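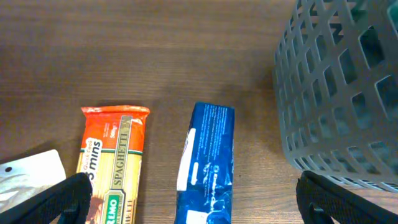 Ternus 혼합 품목 피킹 셀

식료품 꾸러미를 꾸리는 작업장을 위한 두 손가락 그리퍼 피킹 셀

봉지에 든 건면, 납작한 파우치, 네모난 상자. 크기도 다르고 쥐는 느낌도 다른 물건을 하나씩 집어 바구니에 담는 일은 오랫동안 사람 손의 몫이었습니다. Ternus는 바로 그 일을 맡으려고 만든 셀입니다. 저희가 여러 해 붙들고 있던 장비라 소개할 말이 많은데, 되도록 현장에서 궁금해하시는 것부터 적겠습니다.

어떤 작업에 맞나요

주문마다 구성이 달라지는 소량 포장 라인에 가장 잘 맞습니다. 같은 물건만 끝없이 나오는 라인이라면 더 단순하고 빠른 장비가 많으니 그쪽을 권합니다. 500g짜리 스파게티 봉지는 저희가 특히 아끼는 시험 품목이에요. 길고 뻣뻣한데 겉은 얇은 비닐이고, 세게 쥐면 면이 부러지고 살살 쥐면 한쪽으로 기울거든요! 양쪽 손가락의 힘을 따로 읽어 가며 맞추는 기능이 이 봉지 덕분에 들어갔습니다.

구성

기본 셀은 로봇 팔, 검은색 손가락 패드가 달린 그리퍼, 손목 카메라, 제어함으로 이루어집니다. 작업대는 포함되지 않습니다. 평평하고 흔들리지 않으면 쓰시던 나무 테이블도 괜찮습니다. 바구니도 마찬가지로 현장에서 쓰던 것을 그대로 등록하시면 됩니다. 구멍이 숭숭 난 플라스틱 바구니는 예전 소프트웨어에서 테두리를 자꾸 놓쳤는데, 4판부터는 격자 무늬 바구니도 따로 표시를 붙이지 않고 인식합니다.

손가락 패드는 공구 없이 빼고 끼웁니다. 교체용 패드 2벌이 함께 나갑니다. 표면의 골에 가루가 끼면 마른 솔로 털어 주세요. 알코올은 패드를 굳게 하니 쓰지 마시고요.

Climholm 포장실에서 달라진 것

Climholm은 작년 4월부터 이 셀을 쓰고 있습니다. 도입 전에는 포장 담당자들이 교대 내내 선반과 바구니 사이에서 몸을 돌리며 같은 동작을 되풀이했습니다. 지금은 셀이 정형화된 꾸러미를 담고, 담당자들은 깨지기 쉬운 품목과 특별 주문, 마지막 검수를 맡습니다. 인원은 그대로이고 맡은 일의 내용이 바뀌었습니다.

저희가 제일 반가웠던 건 현장에서 품목을 직접 등록하기 시작했다는 점입니다. 새 물건이 들어오면 테이블에 올려놓고, 화면에서 잡을 위치를 손으로 짚어 주고, 시험 동작을 해 봅니다. 처음에는 저희 기술자가 매번 갔는데 이제는 포장실에서 알아서 합니다. 포장실 책임자 Beat Frei 씨는 이렇게 적어 보내 주셨습니다.

"저녁에 손목이 덜 아픕니다. 대신 오전에는 화면 앞에 있는 시간이 늘었고, 그게 싫다는 동료도 있어서 자리를 돌아가며 맡습니다. 봉지 잡는 위치를 정하는 건 우리가 제일 잘 압니다. 늘 만지던 물건이니까요."

화면 작업이 늘어난다는 말씀은 새겨들을 만합니다. 도입을 준비하실 때 누가 등록을 맡고 언제 교대할지 미리 팀과 이야기해 보시길 권합니다. 교육에는 라인에서 일하는 분들이 꼭 함께 들어오셨으면 합니다. 관리자만 배우고 가신 현장은 품목 등록이 늘 밀리더라고요.

아직 서툰 것

솔직하게 적어 둡니다. 납작한 파우치가 테이블에 착 붙어 있으면 한 번에 못 드는 경우가 있습니다. 이럴 때 셀은 힘을 더 주지 않고 멈춰서 사람을 부릅니다. 광택이 강한 포장도 조명에 따라 윤곽을 잘못 읽을 수 있으니 설치할 때 조명 점검을 함께 진행합니다. 물건끼리 겹쳐 놓인 경우는 지원하지 않습니다. 사이를 조금 띄워서 나란히 놓아 주세요.

함께 쓰는 제품

Stunell 안전 스캐너: 사람이 다가오면 팔의 속도를 낮춥니다. 별매.
Baert 이동식 받침대: 셀을 다른 작업대로 옮길 때 씁니다. 바퀴 4개 모두 잠금식. 별매.
주문자 지정 패드: 폭 55mm까지 제작 가능.

상담과 시연

쓰시는 물건을 직접 들고 오시는 시연이 가장 좋습니다. 평소 말썽을 부리는 포장일수록 환영합니다! 신청하실 때 품목 목록과 바구니 안쪽 치수를 적어 주시면 그에 맞춰 준비해 두겠습니다.

최종 수정: 2019년 1월 2일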